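I have spent most of this fall pushing little blocks around a board for the Lurkamlow project, and I've grown fonder of the slow days than I ever expected to be. People who visit us at Skinulwood always want to know how many examples we have. I'd much rather they asked how different the examples are from each other!

On a good day we record 24 pushes, and on a fussy one we get 14, mostly when I keep stopping to scatter the blocks by hand into some awkward new arrangement. I'll take the 14 every time. A learner that has only seen tidy rows will be lost the moment two blocks lean together, and I think we owe it the messy cases, even if our totals look a bit thin in November.
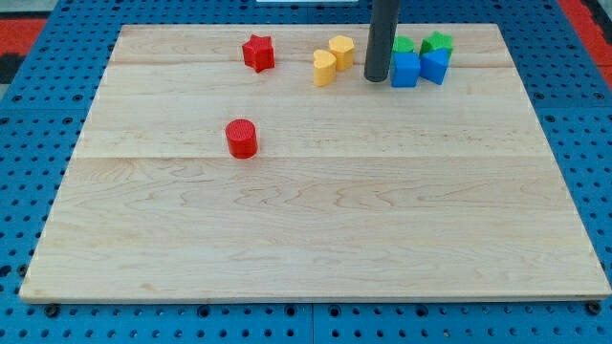
The rod beside the blue and green blocks, with a red cylinder on its own nearer the front.

So please, go slowly, and mix things up more than feels necessary.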